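Workshop notebook – May, 7.30 am

Harness bench, Wutley yard

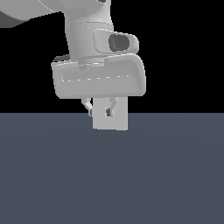

Why did the old breast collar rub on the left side? The lining had gone hard along the lower seam, so every pull on that trace dragged the ridge across the same patch of shoulder.

New lining cut from the Sfeir felt and it's lovely stuff, thick but still bends round a corner! Stitched it with doubled thread, three rows at the tug ends. Put the Costov gauge on both traces afterwards: 557 left, 600 right. Too far apart for my liking, so I've moved the left buckle up a hole and will read it again after the evening run.

Starkeo carriage goes out with the bay mare first, walk only, 200 metres up the lane and back. Feel under the collar with a bare hand when she comes in – both shoulders please, and write it here.

Blinkers next. Left cheek strap is cracking at the fold. Need more brown wax.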